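Norkholm: a day on set with the reality crew

2018-06-05

14 shares | 3 comments

The production company behind Norkholm opened its studios to viewers for one day last week, and I got one of the 111 places in the ballot. The programme puts strangers in a shared house on the coast and films them all summer. The house, as I learned on the coach, is mostly a set inside a former cold store outside Woltthorpe.

We were met at the gate by Khải Vương, a story producer. He took us through the kitchen first. It is smaller than it looks on television, and the window over the sink has a painted harbour behind it. The bedrooms are real enough, with bunks and very thin curtains. We weren't allowed upstairs. 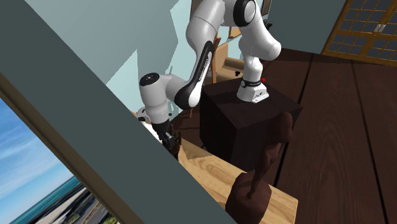 After lunch we sat in the gallery and watched an edit from March, the row over the phone bill. Vương said the argument ran for most of an evening and went out as 3 minutes. He had 1132 clips logged for that one episode -- most of them people making toast.

Questions were allowed at the end. Someone asked whether the rows are scripted. He said no, but the cast are told who is coming to dinner.

The café is run by Fustetti and the coffee was fine. The shop had mugs and last year's calendar. The coach left at half past four. Applications for the next open day are by post only.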